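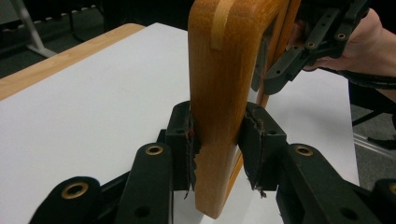

Orange-brown wood with a pale strip let into the face. 

News > Members > The Back Page > November

The Chair Nobody Sits In

Every house has one. Ours is in the hallway, it has a name (the Trujillo, after the street we found it on), and in eleven winters I have seen a human being sit in it perhaps twice, both times to deal with a boot. The rest of the time it holds coats. Before the coats it held mail, and before the mail it held a box of my brother-in-law's records that he was coming to collect in a week or so.

I raised this at the last swap evening, expecting sympathy, and got a flood. People went home and wrote to me. Some of them wrote to me before going home, from the parking lot. So this month's item belongs to the chair that isn't for sitting, and I apologize to those of you who were promised the piece on gutters.

Ximena Bermúdez has the best-documented case. Hers stands in the bedroom and takes clothes that have been worn once, which are too clean for the hamper and too suspicious for the closet. She and her husband have one side each. There is a border. The cat observes it more faithfully than the husband does. Last spring she decided to clear the thing off and read in it like a person in a catalog, and lasted one evening. The next morning there was a cardigan on the arm, and by the weekend the whole population had moved back in.

Her question to me was whether buying a second chair would help. I put this to the group and the answer was no, in various tones of voice. One reader on Paltus Road bought the second chair and now has two piles. Another bought a valet stand, the kind with a little tray for cuff links, and hangs her bathrobe on it so that it frightens her at 2 in the morning.

I have tried to work out what makes a chair go this way. Comfort has nothing to do with it, as far as I can tell. My aunt had a perfectly good armchair that spent its life under the ironing, while the whole family fought over a kitchen stool with a nail in it. I think it is mostly a matter of where the thing stands. Put a chair within one arm's length of a door and it will be a shelf by supper. Face it toward a wall and the same thing happens, only more slowly and with more magazines.
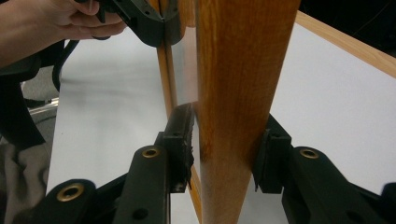

Price plays a part too, in that the expensive ones are safest. Several of you own a good chair that guests are steered away from by a kind of shepherding motion with a tray of crackers. My parents had a pair. They were called the Prima chairs, after the store, and I was past thirty before I sat in one. It was terrible. The seat sloped forward as if it wanted me to leave, which my mother said was the idea.

Then there are the inherited ones. I had more letters about these than anything else, and they were harder to be funny about. You can't sit in Grandpa's chair because it is Grandpa's chair, and you can't get rid of it for the same reason, so it goes in the spare room and slowly takes on Christmas wrapping paper. One reader has moved such a chair through 3 apartments and paid to store it between two of them. She worked out that the storage came to around $1000. She doesn't like the chair. She told me she never much liked it when he was in it, either, but that he looked right there, and she hasn't found anything else that does.

I did get one success story, and it would be unfair to leave it out. A couple out at Tonusen had a dining chair in the kitchen that had been carrying newspapers for years. They recycled the newspapers and moved the chair four feet, to the window by the stove. Now whoever isn't cooking sits in it and offers advice. The cook would like the newspapers back.

As for the Trujillo, I took everything off it on the first cold morning of the month and sat down. You get a decent view of the front door and part of the stairs. I could see that the baseboard needs painting. My daughter came in from school, looked at me for a while, and asked if I was all right. Then she hung her coat on my shoulder.

Odds and ends: the swap table is back next month, in Room 601 as before. Small furniture is welcome if you can carry it up yourself and, more to the point, carry it down again. Chairs left behind at the end of the evening will have coats put on them. Letters on the subject of gutters may be sent to me in the usual way, and will be read in order once I find them. I have a fair idea which chair they're on.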